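The Second Finger

The protocol for the comparison ran to four pages. The narrator had written it in December and had revised it twice, both times to make it shorter, and both times it had come out the same length.

Two grippers were to be compared. The Fondeck had parallel jaws with a rubber pad on each face and a rated grip of 52 newtons. The Dudent had two curved fingers, driven from one motor, that closed in an arc and met at the tips. The supplier, Badora, wanted to know which of them to put on an arm that would handle laundry. Badora had allowed 240 trials for each gripper and had asked for the result in a table.

A trial consisted of the following. A garment was dropped on the bed from shoulder height. The gripper was brought down on a fold, closed, and lifted until no part of the garment touched the sheet. It was held there for ten seconds. The trial was scored one if the garment stayed and zero if it did not. There was a column for remarks, which the protocol said was optional.

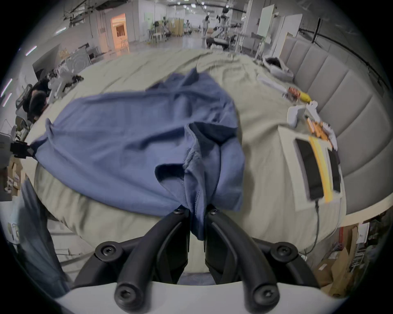
Tkachenko Laboratory, End Effector Group

By the end of the first afternoon the remarks column was the only one the narrator was reading. The scores were close. On towels the Fondeck was ahead by two. On shirts the Dudent was ahead by three, and the difference came from thin cloth, where the curved fingertips slid under a fold that the flat pads pushed away. None of this would have surprised anyone who had picked up a shirt.

The trouble was with the operator. Both grippers were held by hand for this stage, so that the arm and its controller would not be blamed for what the fingers did. The protocol assumed that a hand was neutral. It specified approach angle, closing speed and height of lift. It did not specify where on the garment the operator should look, and the operator had begun to look in different places.

With the Fondeck, the narrator looked at the edge. The hem, the cuff, the corner of a towel. A flat jaw wanted something with two sides. With the Dudent, the narrator looked at the middle, at whatever ridge had formed when the cloth landed, and went down on it from above without deciding to. Trial 88: "Chose fold before garment settled." Trial 93: "Same." Trial 94 had a remark that had been struck out and could still be read. It said, "Hand knew."

The narrator went home, ate standing up, and came back at seven in the evening to read the recordings. Each trial produced a force trace from the finger joint and a position trace from the wrist. The wrist traces were supposed to be dull. For the Fondeck they were: down, pause, close, up. For the Dudent there was no pause. After trial 60 or so the descent had a slight curve in it, always to the left, always in the last few centimeters. The curve was the path that brought the second finger in under the fold before the first one touched.

There was no line in the table for this. A wrist that learned was a fault in the method, and the correct response was to discard the trials and start again with a new operator. The narrator wrote that down as option one. Option two was to fit the curve, hand it to the arm as an approach path, and see whether the score moved.

Option two took until one in the morning. The controller accepted the path after rejecting it for exceeding a joint limit that had been set by someone careful and long gone. The narrator dropped a shirt. The arm came down, bent left, and closed. It lifted the shirt and held it for ten seconds, then for a minute - the narrator had not entered a release command.
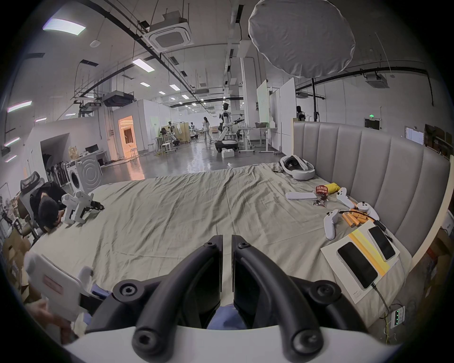

The next day was spent on repeats. The arm with the fitted path made 52 lifts on shirts and lost four. With the straight path it lost 17. Towels were unchanged. Trousers were worse, by a small margin, and the narrator ran them again and they were worse by the same margin.

The report to Badora had the table they had asked for. It gave the Dudent a narrow lead on shirts and the Fondeck a narrow lead on towels and recommended neither. A second table, in an appendix, gave the results with the curved approach. The text introducing it was one paragraph long. It described the path as "derived from operator data" and gave the fit error.

Badora's reply came in the afternoon. They thanked the group for the table. They wished to know whether the operator in the appendix could be made available for trousers.

The narrator read it at the bed, with the Dudent in the right hand, and put the phone down. There was a pair of trousers in the bin. The narrator dropped them from shoulder height and waited for them to settle.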